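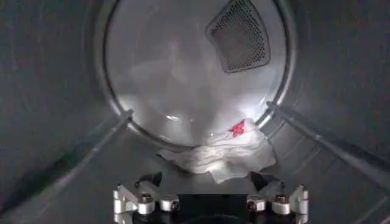
The Casmont gripper inside a dryer drum, with a white cloth near the back wall.

Casmont is a laundry-handling robot arm built by Samira Srour at Trundcombe, a shared workshop in the town of Surnholm. It is intended to take clothes out of a household dryer, a job its builder has described as "30 seconds of work that I have now avoided for 3 years."

Design

The gripper has two dark fingers on a black central body, with silver metal brackets bolted to either side. A small camera at the wrist looks past the fingers into the drum. The arm itself is a secondhand Kassab unit, bought for 200 dollars and repaired for a good deal more.

Reaching the back of the drum proved the main difficulty. The baffles limit the angles at which the wrist can enter, and the pale metal of the back panel throws reflections that early software took for laundry. The first version spent an evening in April trying to pick up a highlight. Srour later retrained the detector on more than 4000 pictures of the drum, most of them gray.

Use

Casmont handles one item at a time and does not fold. Socks are officially unsupported. The dryer door must be opened by hand – a limitation listed in the build notes under "future work," where it has remained through 2 full rewrites of the software.

See also

Trundcombe workshop
Kassab arm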